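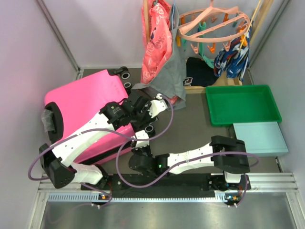
Midov's two-arm packing station at the Prelico open day, with the pink suitcase and the clip hanger.

I went to the Prelico open day mostly for the Midov stand. The leaflet that came with my invitation promised "household handling, ready to rent," and I have heard that kind of promise before. The drive was 342 miles there and back, so I wanted to see something worth the gas.

The station is smaller than I expected. It is a walled bay with two white arms bolted down at the front, black-and-white grippers on the ends, and purple cables looping along both of them. I didn't love those cables. One hung in a wide loop outside the elbow, and I kept thinking about what it might catch on. The rep told me the routing would be tidied up on the shipping version. Maybe so, but the shipping version was not what we were looking at.

The job on offer is laundry and luggage. The props were a hard-shell suitcase lying flat with a bit of clear plastic wrap still hanging on it, some fabric hung up at the back, and one of those oval hangers with little clothespins dangling all around. I give them credit for the hanger. Clothespins are fiddly even for people, and a company looking for easy applause would have brought a box of blocks.

Still, my questions got soft answers. Who puts the suitcase down in the right spot? "An operator, for now." What happens if a customer's bag is black, or twice the size? They are "expanding coverage." How long does a full load take? I was told 20 minutes, on a good run. I asked about a bad run and got a brochure.

Then there is the price. The rental is 295 dollars a day with a minimum of 3 days, and setup is extra. Hubmann, two aisles over, rents a single arm with far fewer claims attached to it, and their man was happy to tell me what it can't do - soft bags, mostly, and anything with loose straps. I trusted him more for it.

I also stopped at Turkari, who sell grippers and replacement fingers. They said worn fingertips are the most common thing small shops forget to budget for. Midov's price sheet has no line for them. I asked, and the rep wrote my question down.

Would I rent the Midov station? Not this year. I'd want my own bags in that bay, my own towels on the hanger, and a full afternoon with no rep in the room. I left my card and asked for exactly that - a trial day at our place, paid if need be. They said someone would call by the end of July.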